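# Measuring the hot water dead leg

August 14, 2022

The hot tap in our kitchen has always been slow. You open it, you wait, and at some point the water stops being cold. I had put up with this for years on the assumption that the boiler was to blame. It was serviced in February, and the engineer, Hubert Krawczyk, ran it through its full range and found nothing wrong with it. His view was that the delay was in the pipe.

He was right, and I should have worked it out myself. The volume of water sitting between the boiler and the tap is called the dead leg. It cools to room temperature between uses and has to be pushed out before anything warm can arrive. A combi boiler adds a few seconds of its own while it fires and the heat exchanger comes up, but that part is fixed. The rest is pipe length, pipe bore and flow rate.

## Method

I used a measuring jug, a bucket, the stopwatch on my phone and a probe thermometer that normally lives in the cutlery drawer. The thermometer is a Noleo, a cheap one, and takes a few seconds to settle. I checked it in a glass of crushed ice and water and it read slightly high. I have not corrected for this. The end point I chose was 40 degrees, which is the temperature at which I would start washing up.

The test was done first thing in the morning, before anyone had drawn hot water. This matters more than I expected. A second run taken a short while after the first gives a much better figure, and if you only do the test in the evening you will conclude that there is no problem.

For each run I opened the hot tap fully, collected everything in the bucket, held the probe in the stream and stopped when it reached 40. Then I weighed the bucket. Weighing is easier than reading a scale on the side of a jug, and a gram of water is near enough a millilitre for this purpose.

The bathroom basin gave 1,045 ml, which seemed reasonable given that it is almost directly above the boiler. The kitchen gave over four litres. I repeated it the next morning and got very nearly the same result.

## Where the volume goes

Ordinary 15 mm copper holds a little under 0.15 litres per metre. The 22 mm size holds a little over 0.3. So a run in 22 mm takes more than twice as long to clear as the same run in 15 mm at the same flow, and a generous pipe, which sounds like a good thing, is a bad thing if it feeds one sink.

Our kitchen run is in 22 mm for most of its length. I traced it by lifting the short boards in the hall and following it with a torch. It leaves the boiler cupboard, goes under the hall, turns along the outside wall and comes up behind the sink. There used to be a hot water cylinder in the back room, and the pipe still calls there on the way, for no present purpose. When the cylinder was taken out the two ends were simply joined.

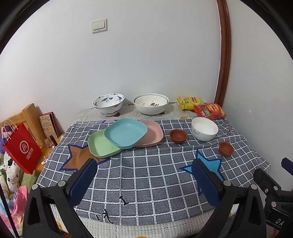 The detour adds several metres. I also found that none of it was lagged, apart from one length near the boiler where the foam had split along the seam and dropped off the underside.

Lagging does not reduce the volume. It slows the cooling, so it helps with the second and third draw of the morning and does very little for the first. Several people told me to lag the pipe and the problem would go away. It is worth doing, but it treats a different part of the problem. I fitted 13 mm wall foam to every section I could reach and repeated the test the next morning. The first draw was unchanged, within the error of the method. A draw taken 2 hours later was noticeably better than before.

## Options

A secondary return loop would cure it. A small pump circulates hot water past the tap and back, so there is always something warm close by. It needs a return pipe and a pump, and in most cases a cylinder, and we no longer have one. Vesna Živković, who fitted the bathroom, was quite firm that I should not attempt it on a combi, and I accept that.

An under-sink electric heater was the second option. I priced an Oravon unit with the valve kit at £424. It would work, but it uses a socket I want for something else, takes up most of the cupboard, and adds a thing that will need descaling.

The third option is to replace the run in a smaller bore and take the short route. This is the one I have settled on. In 15 mm barrier pipe, going straight across under the hall, I calculate a dead leg of roughly a quarter of the present figure. Going down to 10 mm would reduce it further, but the flow at the sink is only just adequate as it is and I don't want to find out the hard way.

## Pressure drop

Darius Radu asked in the comments on my last post whether reducing the bore would cost me flow. It will cost some. The tap end is already 15 mm, with an isolating valve which has a narrower bore than either pipe, so the largest single restriction is probably there. I intend to change it for a full bore type at the same time – it is a cheap part and the cupboard will be empty anyway.

I will measure static and running pressure at the sink before and after. The gauge I have screws on to a garden tap, so it needs an adaptor, and the first adaptor I bought had the wrong thread.

## Still to do

- Confirm that the joists under the hall run the way I think they do.
- Find out what the capped branch near the back door once fed. It is still live and holds water, so it ought to come off.
- Buy pipe, inserts and clips.
- Repeat the morning test on 3 separate days once the new run is in, with the same bucket and the same thermometer.

The hall boards are back down for now, held with two screws each so that they can come up again without a pry bar.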